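**Storage of small food containers in a shared kitchen**
Report for the Akpalu module, submitted December 14, 2018

## 1. Background

The shared kitchen at Plostalard has one cupboard bay per corridor for reusable food containers. The bay is 40 cm deep and has no inner shelf. Containers are put in as they come off the drying rack, which leaves bases at the back and lids wherever they fit. In the first survey, carried out in March, most residents said that they had given up looking for a matching lid at least once and used a plate instead.

The project looks at a cheap way of using the height of the bay. A wire basket is placed in the cupboard with a flat board set across its upper part. Items can then be kept at two levels, on the board and on the floor of the basket. Nothing is fixed to the cupboard itself, as the tenancy rules do not allow drilling.

Cost was limited to parts already held in the kitchen or in the department store room. Glass dishes, bottles and anything with a handle were left out of the study.

## 2. Basket and board

The basket is made of thin white wire in a grid pattern and is open at the top. The board is white and flat. We compared it with leaving the wire floor bare, which had been the first plan. Small containers with narrow bases rocked on bare wire in our early trials, so a panel was kept at floor level as well.

Placing the board high has a drawback. Anything on it stands close to the rim, and a tall stack will reach above the sides. The wire then gives no support and the stack depends on its own fit. We set a rule that the heaviest piece goes at the bottom and that stacks on the board stay near the middle.

The arrangement was set up on a pale table before any cupboard trial, to allow access from the front and both sides. White and lime green pieces were stacked together on the board as one column.

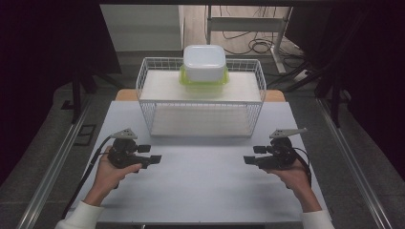 ## 3. Container types

The containers came from the corridor's own stock. They were sorted by shape first and by colour second. Sorting by colour alone was tried and dropped: green parts and white parts are found across different sizes in our stock, and a colour match says little about whether a lid will close.

The following points were recorded for each piece:

- whether it was a base, a lid or a closed container
- outline of the top edge (square or rectangular, with or without rounded corners)
- presence of a tab or lip
- whether the contents would be visible from the side

The last point matters more than we expected. Residents open a clear container far less often when searching, because they can see at once that it is empty. The white ones are opened, put back and left with the lid half on. We considered labels for these but the adhesive did not survive the dishwasher.

Tabs cause a separate problem. A tab on the rim makes a container easier to lift out, but it also sets the direction in which the container can lie against a straight side. With the lime-rimmed container the tab is at a corner, and we found it best to turn that corner towards the front of the bay.

For sorting, all pieces were laid on the table right way up. Open bases were left without lids at this stage so that the rims could be compared.

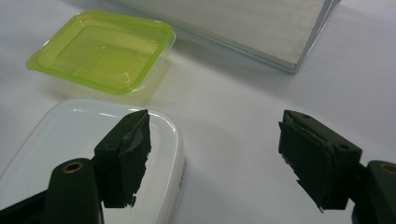

Keyvan Zarei commented at the interim review that sorting on a table proves little, as the people using the cupboard will have one hand full and will not turn a container round to suit a tab. He asked for the rule on tabs to be removed or shown to be worth the trouble.

We accept the first part of this. The rule has been changed from an instruction to a suggestion on the cupboard card. The table stage was kept in the method, as it is the only point at which bases and lids are compared directly.

## 4. Loading procedure

The procedure was written for one person and should take no more than 2 minutes from a clear table.

1. Place the basket at the back of the table with a long side facing the user.
2. Check that the board lies flat and does not tip when pressed at the corners.
3. Put the larger rectangular container on the board, towards the middle.
4. Bring the smaller containers to the front of the table and check each for food residue.
5. Add the smaller containers to the board or to the floor of the basket.
6. Load lids last.

Step 5 leaves the choice of level open. An earlier version sent every small container to the lower level, which kept the board clear but meant reaching under it each time. Users in the Tellosen corridor ignored the instruction within a week – they simply put everything on top.

The partly loaded state is the most useful one for checking clearance. With one container on the board, the space left around it can be judged before the next is placed. 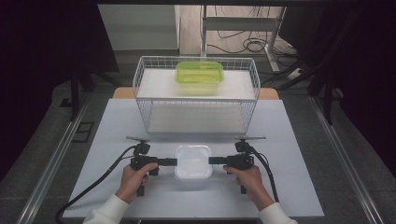 *Figure 3. Green container on the shelf board, lower level empty. Small white container on the table.*

## 5. Results and limits

A short questionnaire was returned by 30 residents. Most found the basket easier to use than the open bay. The main complaint was access to the lower level, followed by noise from the wire against the cupboard wall. Felt pads have since been added for the noise.

The loading limit of the board was not measured. Bending was checked by eye only, using empty containers, and the results should not be applied to full ones. The Pileck corridor has a shallower bay, so the basket would have to stand sideways there. That layout has not been tried.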